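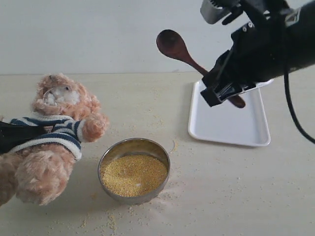 图1 玩具熊、装小米的钢碗和白色托盘

给旧玩具熊加重:小米内袋的制作与试用
设计与制作课 项目报告
组员:Nassoro Mushi、Jeptoo Gachanja
分享 9 评论 3

一、项目内容

我们这学期的题目是把一只普通的毛绒玩具熊改成有一定重量的熊。改完以后的熊应该能稳稳坐在桌上,放在腿上时能感觉到分量,同时里面的填充物要能取出来,熊的外皮才能清洗。加重用的材料是小米。

选这个题目,起因是Jeptoo在Fundale活动中心的图书角帮忙。图书角有几只毛绒玩具,孩子看书时喜欢抱着。那里的老师提过,有的孩子坐不住,腿上放个有点重量的东西会安静一些,他们用过一条沉一点的毯子,但毯子大,拖在地上容易脏。我们没有条件研究重量对注意力有没有作用,这份报告也不讨论这个问题。我们只做东西,看它能不能做出来,结不结实,好不好用。

项目从二月开始,每周二下午在制作教室做。报告按照实际做的顺序写,中间改过两次方案,改动的部分也写在里面。

二、对玩具的要求

开始之前我们去了一次图书角,和老师谈了要求,整理如下。

1. 加上去的重量是400克。这个数是老师拿厨房里的东西试出来的。她先拿了一袋1,000克的糖放在腿上,觉得对小孩子太重,后来往空布袋里一点点加,加到400克时觉得合适。
2. 填充物不能漏。小颗粒掉在地毯上很难清理,年纪小的孩子还可能捡起来放进嘴里。
3. 熊的外皮可以洗。
4. 熊摸起来还要像熊,不能变成一个硬袋子。
5. 熊能自己坐住。图书角原来的几只都坐不住,总是往前倒。

第四条和第一条有些矛盾,重量加得多,软的填充棉就要取出来一部分。我们在第五节里写了怎么处理。

三、材料

玩具熊是从Worthorpe旧物店买的,毛是浅棕色的,卷卷的,穿着深蓝色和白色条纹的针织毛衣。选它有两个原因,一是身体够大,腹部能放下内袋,二是有毛衣,背后开的口可以被毛衣盖住。店里还有一只更便宜的,毛比较短,缝线处已经脆了,轻轻一拉就开,我们没有要。

小米是在Makokha粮店买的,散装。我们买了1,000克,用掉的比买的少很多,剩下的带回家煮粥了。

布料用了两种。内层是织得很密的白棉布,外层是一块薄绒布,都是制作教室里的余料。线是涤纶线,比棉线结实,也不怕潮。另外用了一段魔术贴、一把拆线刀、手缝针、别针、漏斗和一台厨房秤。

盛小米用的是不锈钢圆碗,放东西用的是白色塑料托盘。这两样都是从教室的柜子里拿的,用完洗干净放了回去。

四、为什么用小米

市面上的加重玩具,里面常见的是塑料颗粒或玻璃微珠。我们一开始也想买塑料颗粒,后来比较了几种手边能找到的东西。比较的方法很简单,把每一种装进同样大小的棉布袋里,袋口扎紧,两个人轮流用手捏、放在腿上、从桌面高度往下丢,然后写下感觉。

(一)大米。重量合适,价钱便宜。颗粒是长的,捏的时候能隔着布感觉到尖头。反复丢了以后,袋子里有一些碎米和米粉,粉会从布缝里出来,袋子外面摸上去发白。

(二)绿豆。颗粒大,不容易漏,手感太硬,隔着毛也能摸出一粒一粒的。Nassoro觉得像抱着一袋小石子。绿豆之间的空隙也大,袋子动一下就哗啦响,在图书角不合适。

(三)细沙。重,同样重量下占的地方最小,这是它的优点。缺点是一旦漏了非常难收拾,而且我们找到的沙子不干净,洗了几遍水还是浑的,又要晒很久。

(四)干玉米粒。跟绿豆的问题差不多,而且形状不整齐,袋子鼓出来的角会顶着外皮。

(五)小米。颗粒小而圆,流动性好,捏上去是柔的,能跟着手的形状走。声音比较轻。它也有粉,但比大米少。缺点是颗粒小,对布和针脚的要求高,洒了以后滚得到处都是。

(六)塑料颗粒。我们只找到很小的一包样品,手感不错,可以水洗,不会发霉。从使用角度看它应该是最好的,但是买不到小包装,运费比颗粒还贵。

最后选了小米。Jeptoo不太同意,她认为粮食会招虫,放在公共场所要考虑这个问题。我们讨论以后的结论是:内袋必须做成能取出来的,定期检查和更换,小米本身便宜,换一次花不了多少钱。如果以后有人想改用塑料颗粒,内袋和熊都不用动,只换里面的东西就行。

五、制作过程

1. 拆口和取棉

熊的背后有一条中缝,是工厂最后收口的地方,针脚跟别处不一样,稍微大一些,藏在毛里。把毛往两边拨开就能找到。我们先脱掉毛衣,用拆线刀从这条缝的中间往两头挑,开口的长度以能伸进一只手为准。拆的时候要慢,刀尖朝上,不要碰到底布。Nassoro第一次下刀时把底布划了一个小口,后来从里面贴了一小块布补上,从外面看不出来。

填充棉是一团一团的,下半身比上半身压得紧。我们把腹部和臀部的棉取出来,头和四肢没有动。取出的棉称了一下,是177克。这些棉没有扔掉,装在袋子里留着,后面还要放回去一部分。

取棉的时候毛和棉絮飞得到处都是,建议戴口罩,也建议不要在同一张桌子上放小米。我们第一次就是两件事一起做的,结果碗里落进了棉絮,只好用筛子重新筛一遍。

2. 处理小米

小米买回来先用细筛筛掉粉和碎壳,再摊在烤盘上,用低温烘一段时间,中间翻动几次,放凉以后再装。烘是为了去掉水分,减少发霉和生虫的可能。我们查到的做法各不相同,有人用烤箱,有人用冰箱冷冻几天。我们两种都做了,先冷冻,取出来放到室温,再烘干。

烘的时候要有人看着。第一盘铺得太厚,上面的还没干,靠边的一圈颜色已经变深,有了炒米的味道。味道闻起来不坏,但老师说有香味的东西孩子更想往嘴里放,所以那一盘没有用。

筛过的小米还会有一点粉,放在桌上会留下印子。这些粉对使用影响不大,内层布够密就不会透出来。

3. 内袋的方案

第一个方案是做一个大袋,把400克小米全部装进去,放在熊的肚子里。做出来以后有两个问题。熊坐着的时候,小米全部流到最低处,肚子上面瘪下去,下面鼓出一块。把熊拿起来横着放,小米又流到一边,熊的形状就歪了。另外一个大袋如果破了,所有小米会一起漏出来。

第二个方案改成四个小袋,每袋100克。四个袋子分开放,两个在臀部,一个在腹部前面,一个在靠背的位置。每个袋子都装得不太满,留出一点空间让小米能动,捏起来才软。装得太满会变成硬块,我们试过把同样多的小米装进小一号的袋子,手感跟沙包一样。

臀部的两个袋子放得低,熊的重心就低,这样坐得住。腹部的袋子主要是为了抱着的时候有感觉。靠背的那个用来平衡,没有它的时候熊会往前倒。

4. 缝内袋

每个小袋有两层。内层用密棉布,裁成长方形,对折,三边缝合,留一个口灌小米。缝线走两道,第一道平缝,第二道在外侧走锁边。机缝时针距调到较小的一档。手缝也做了一个对照,针脚不均匀的地方会有小米卡在缝里,半截在里面半截在外面,用手一搓就掉出来。所以后来全部用机缝,只有最后收口是手缝,收口处用回针,缝两遍。

外层用薄绒布,做法像枕套,一头开口,里面压一层盖布,内袋塞进去以后盖布翻过来挡住。外层可以拆下来洗。绒布还有一个好处,和填充棉之间有摩擦,袋子在熊里面不容易滑动。开始时我们外层也用棉布,摇几下袋子就换了位置。

5. 称量和灌装

灌装用的工具是碗、漏斗和秤。先把碗放在秤上归零,倒入小米称到100克,再用漏斗灌进内袋。这一步最容易洒。小米落在硬桌面上会弹起来,滚到很远的地方,碗边和桌上都会有。图1中碗的前面和旁边都有散落的米粒。

我们试了几种办法减少洒漏:

把碗放在托盘里操作。托盘边缘虽然低,还是能挡住大部分滚动的米粒,做完以后把托盘一斜就能倒回碗里。缺点是托盘在秤上放不稳,所以称的时候还要把碗拿出来。

漏斗口不能太细。我们最先用的漏斗是装油瓶用的,小米会在颈部卡住,敲一下掉一截,有时突然全部落下,把袋口冲歪。后来用硬纸卷了一个,下口开大,流得很顺。

袋口要有人撑着。一个人灌,另一个人用两只手把袋口撑圆,套在漏斗外面。一个人做的话,可以把内袋放进一只高杯子里,袋口翻下来包住杯沿,效果也可以。

每装好一袋,放回秤上复称。布的重量要先称出来扣掉。有一袋少了一点,检查后发现是洒在桌上的没有算进去,补足以后再封口。

6. 装回和收口

先在臀部底下垫一层薄棉,再放两个小袋,左右各一个,中间塞一点棉隔开,免得互相摩擦。然后放靠背的一袋,腹部的一袋,四周和前面用原来的棉填上,靠外皮的地方一定要有棉,这样从外面摸不到袋子的边。填完以后用手从外面揉一揉,找有没有空的地方,再补。

取出来的棉只放回去一部分。剩多少没有再称,凭手感,肚子恢复到原来的形状就停。

开口处缝上魔术贴,两边各缝一条,带毛圈的一面朝外,钩面朝里,避免钩到毛衣。魔术贴外面还有一层盖布,用暗扣固定。小孩子自己打不开,大人用两只手可以打开。最后把毛衣套回去,毛衣下摆正好盖住开口。套毛衣的时候先穿两只胳膊,再往头上拉,反过来会把领口撑大。

六、测试

1. 漏粒测试

把装好的四个小袋分别放在一张黑纸上,用手拍打、揉搓、拧,再从桌面高度丢到纸上,看有没有米粒或粉。三个袋子没有米粒漏出,有一个在收口处漏了几粒,原因是手缝的最后一针没有拉紧。拆开重缝后再测,没有再漏。粉的情况是,只有内层时黑纸上能看到很淡的印子,套上外层以后看不到。

2. 坐稳测试

把熊分别放在桌面、地毯和坐垫上,看能不能坐住。改装前,熊在三个地方都会往前倒,原因是头大,身体太轻。改装后在桌面和地毯上可以坐住。坐垫比较软,熊会慢慢向一边歪,把两条腿分开一些就好了。轻轻推熊的肩膀,它会晃一下再回来,推得用力还是会倒。

3. 清洗测试

取出四个小袋,把熊的外皮连同剩下的棉一起装进洗衣网,用凉水轻柔洗,然后平铺晾干。毛衣单独手洗。外皮晾了两天才完全干,头部最慢。卷毛洗完以后结成一绺一绺的,用宽齿梳梳过,大部分能恢复,卷曲的程度比原来差一些。毛衣没有掉色。

小米袋不能洗。我们故意把一个备用的小袋泡在水里,想看看后果。捞出来以后小米吸水变胀,袋子绷得很紧,放到第二天已经有酸味,只能扔掉。所以在魔术贴里面缝了一个布标签,写着“洗前取出小袋”。

4. 受潮测试

另一个备用小袋挂在浴室里放了一段时间,没有直接碰水。取下来以后摸着有点潮,打开看颗粒没有粘在一起,也没有异味。重新烘干后可以再用。我们认为在一般室内使用没有问题,但时间不够长,雨季会怎么样不知道。

七、试用情况

熊在Fundale活动中心的图书角放了两周。我们请老师在本子上记,孩子怎么用,有没有出问题。下面是从本子上摘出来的内容,文字稍有整理。

多数孩子拿起来以后会说“好重”。有的孩子因为重而更喜欢它,有的拿了一下就放下,去拿别的玩具了。

放在腿上的用法不如我们想的多。孩子更常见的做法是把熊放在旁边,靠着它,或者让它坐在对面听自己念书。熊能坐住这一点,老师认为比重量更有用。

有一个孩子抓着熊的一只胳膊拖着走。胳膊里没有加重,身体重了以后,拖的时候胳膊根部受力比以前大。老师发现肩膀的缝线有一点松。这一点我们在设计时没有想到。拿回来以后从里面加缝了一道,另外一只胳膊也加了。

孩子喜欢捏肚子,说里面有沙沙声。有人问里面是什么,老师说是小米,孩子问能不能吃。

没有发生漏米,暗扣没有被打开过。

老师提了两个意见。一是希望能有轻一点的,给更小的孩子用。这个好办,四个小袋拿掉一个或两个,用棉补上空的地方就可以。拿掉的顺序应该先腹部再靠背,臀部的留着,否则坐不稳。二是希望毛衣能固定住,孩子喜欢给熊脱衣服,脱掉以后穿不回去,背后的盖布就露在外面。我们准备在毛衣下摆里侧缝两个小扣子,目前还没有做。

八、遇到的问题

有几个问题没有写在前面,记在这里,给以后做类似题目的同学参考。

毛绒布很难缝。毛会卷进针脚里,缝完以后那一条线是凹下去的,看着像一道疤。解决办法是缝之前把毛往里压,用别针别住,缝完用针尖把卷进去的毛一点点挑出来。这个工作很花时间,一条背缝挑了将近一节课。

秤的问题。教室里的厨房秤在桌子不平的时候读数会变。我们第一次称的几袋重量对不上,换了一张桌子再称就一致了。以后应该先看秤放得平不平。

洒在桌上的小米不要用湿布擦。湿布一擦,米粒粘在布上,抖也抖不掉,还会带到水池里。用一张硬卡片刮成一堆,再扫进碗里最快。地上的用扫帚,扫不到的缝里用吸尘器。掉过地的小米我们没有再装袋。

时间安排上,前两周都花在比较填充物上,后面缝的时间很紧。实际上大米和绿豆试一次就能知道不合适,没有必要每种都做完全部的动作。

照片拍得也不够。拆口和取棉的过程两只手都占着,没有拍,报告里只能用文字写。

九、分工

Nassoro Mushi:买熊,拆口,取棉,机缝内袋,坐稳测试和清洗测试,第四、五节的文字。

Jeptoo Gachanja:与图书角联系,处理小米,称量和灌装,手缝收口,漏粒测试和受潮测试,第二、七节的文字。

其余部分两个人一起写。

十、结果和后面要做的事

按照第二节的五条要求来看,加重400克、能坐住这两条做到了。不漏这一条,在测试和两周试用里做到了,用得更久以后线会不会磨断,要继续看。可以清洗这一条做到了,但每次要取出和放回四个小袋,还要整理棉,第一次做的人会觉得麻烦。我们给老师写了一张说明,画了每个袋子的位置。手感这一条没有办法量,我们让同班同学闭着眼摸,多数人说像普通的熊,只是重。也有人一下就摸到了腹部的袋子,说明前面的棉还可以再厚一点。

后面想做的有三件。毛衣下摆加扣子,这个最简单。给小袋编上记号,记录每一袋是什么时候装的,方便更换。再做一只胳膊短一些的,看看拖着走的时候肩膀还会不会松。Worthorpe旧物店里上次还有一只坐着的兔子,耳朵很长,不知道现在还在不在,Jeptoo下周二去看一下。

附:单个小袋的制作步骤(给图书角老师更换时用)

1. 小米过筛,冷冻后放到室温,低温烘干,完全放凉。
2. 剪开旧内袋的手缝收口,倒掉旧小米,把内袋翻过来抖干净。内袋有磨薄的地方就换新的。
3. 碗放在秤上归零,称100克小米。
4. 内袋放进高杯子,袋口翻在杯沿上,用宽口漏斗灌入。
5. 袋口折两折,回针缝两遍,最后一针拉紧打结。
6. 在深色的纸上拍打几下,没有米粒掉出再套外层。
7. 放回熊里原来的位置,靠外皮的一面垫上棉,贴好魔术贴,扣好暗扣。

评论 3
分享 9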